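Barkix at the showgrounds: was it worth it?

4 Sep 2018

I'd been told for months that Barkix was the party to be at this year. Told by the posters, told by my cousin, told by the man who sells me coffee. So I paid up for the "all-inclusive" ticket and went along with my eyebrows already raised.

Gates were meant to open at 3. We got in well after that, and the first DJ, who goes by Kulto, was still asking someone for a cable. The flyer promised 2000 people. Maybe by midnight. When we walked in there was plenty of room to swing a handbag, and the bar had run out of ginger beer, which I'd have thought was the one thing you'd over-order.

The drinks were free, fair enough. The food was a paper tray of rice and a chicken wing, and the queue moved at the speed of a council meeting. I paid $71 for this. My friend Polyxeni Lambrakis paid $20 at the gate for the plain ticket and somehow ate the same wing.

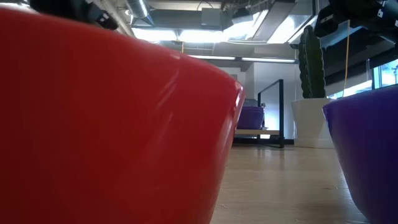
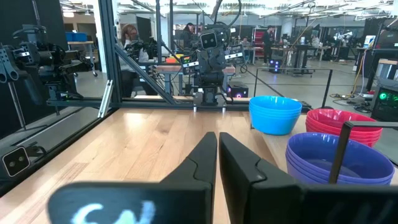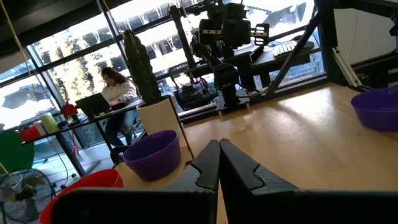
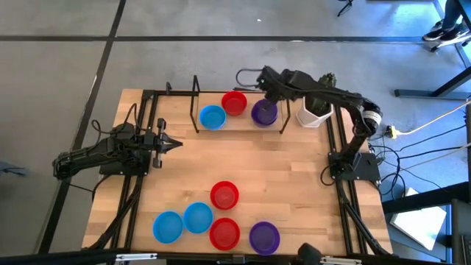

The music

Kulto played the same four songs everyone plays, with a lot of shouting over the top. I'm not against shouting, but let the chorus finish. Vestine came on next and she was the real thing: old calypso, some zouk, a brass sample I still can't name. People put their phones away. Her set felt very short to me.

Yorath closed. "Legendary" was the word on the poster. He was fine.

Would I go again? If Vestine's on for longer and they sort out the queue, I'd think about it. I'd be buying the plain ticket.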